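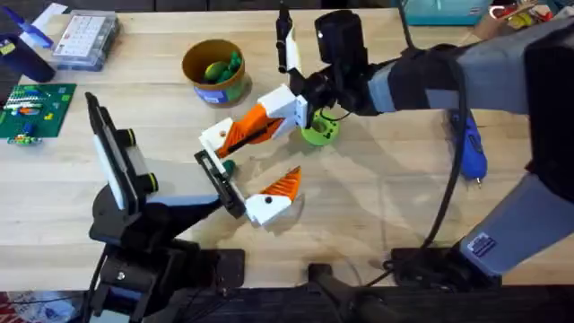
**Bergeron Court Owners' Association**
**Minutes of the Building Envelope Meeting, 6/6/26**

**Present:** Rhonda Landry (Chair), Nahom Admasu, Isabelle Lachance, Jade Lapointe (Recorder)
**Regrets:** Kimutai Mohamedi

**1. Minutes of previous meeting**
Adopted as circulated. Moved by N. Admasu, seconded by I. Lachance. Carried.

**2. Eavestrough replacement, north and east elevations**
Ms. Lachance presented quotations from Lirkex Exteriors and Horer Siding & Trough. Both allow for seamless aluminum in the existing colour. The Lirkex quotation includes removal of the old troughs and replacement of 11 downspouts. The Horer quotation excludes disposal.

Mr. Admasu asked whether the fascia behind the north troughs had been inspected. The Chair replied that it had been checked from a ladder at the west end only.

*Motion:* That the Lirkex quotation be accepted, subject to a written unit price for fascia repair, with a contingency of $3,000. Moved by I. Lachance, seconded by N. Admasu. Carried.

**3. Vinyl siding, Unit 88**
The owner reported two cracked panels beside the dryer vent. The original profile is discontinued. Ms. Lapointe will ask the supplier in Trukville about remaining stock.

**4. Attic ventilation**
Deferred until Mr. Mohamedi's report is received.

**5. Other business**
Owners are to be reminded in writing that satellite dishes may not be fastened to the soffit.

**Adjournment**
Moved by N. Admasu. The next meeting will be held at the call of the Chair.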